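Skills Lab Station Check: Suture Practice Pads and Instruments
Plirari Training Center, Room 2
Form for July, completed before the morning group

1. Floor and access
Walkway clear to both doors: OK
Cables covered or taped: OK
Comment: One strip of tape near the sink side is lifting. Press down for now, replace before next month's check.

2. Sharps
Sharps container in place, below fill line: OK
Needle count sheet at station: OK
Loose needles on table or floor: None found
Comment: The count sheet had 96 needles signed out and 96 returned. The magnet sweep was done twice. Keep the container on the right side of the table — the shelf is too high for shorter trainees.

3. Practice pads
Pads free of deep tears: OK, see comment
Guide lines readable: Needs attention
Pads seated firmly in holder: OK
Comment: Pads are the Dridetti type, lot 434. Red lines are smearing on the pad in use. It can stay for knot practice but should not be used for scored work. Two spares are in the drawer. Wipe pads with a dry cloth only; the Boyer wipes take the marking off.

4. Instruments
Jaws close evenly: OK
Wrist joints move freely through full range: OK
Shafts free of cracks and dents: OK
Comment: Slight stiffness on one wrist at start-up, gone after some 30 cycles. Logged with Plukico service. No action unless it comes back.

5. Suture material
Black practice suture, in date: OK
Cut ends cleared from pad and holder: Not done
Comment: Cut ends were left in the holder groove from the last group. Cleared during this check. Reminder added to the closing list.

6. Lighting
Work light fixed and steady: OK
Glare on pad: Minor
Comment: The light is strong on one side of the pad and washes out the surface. Turn it down one step before trainees start.

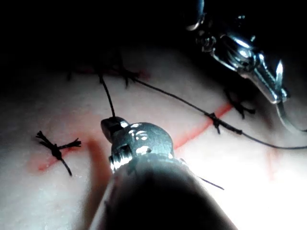
Items 3 and 6: smeared red line at left, bright area at lower right of pad.

7. Eye protection and gloves
Glasses, all sizes: OK
Gloves, medium: Low
Comment: Reorder medium gloves. Large and small are fine.

Result: Station may be used. Replace pad before scored work. Recheck items 3 and 5 at closing.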